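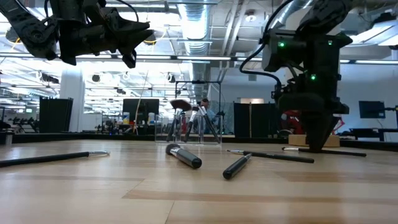

Siriwan Press Office

Troltia opens brush washing and repair service in Midholm

Troltia, the maker of cosmetic tools, will open in March a service for used makeup brushes at its shop in Midholm. Customers can bring brushes of any brand, with black handles like our own or any other kind, and collect them after 5 in the afternoon on the next day.

Many people keep a good brush for years but wash it seldom. Water goes under the metal ferrule, the glue becomes soft and the head starts to turn on the handle. The service, which has the name Wultetia, includes washing by hand, drying with the head down and, where it is needed, new glue in the ferrule. Thick powder brushes and thin ones for the eyes are washed separately.

During a trial last autumn the shop received some 3,000 brushes. Most of them needed only washing — the repairs were mainly for brushes with long handles, which are often carried in a bag without a cover.

The first 200 customers will receive a cotton brush roll free of charge. Brushes with lost bristles cannot be repaired, but they can be left at the shop for recycling of the metal parts.

Price lists and samples for the press are available from Siriwan, the press office of Troltia, on request.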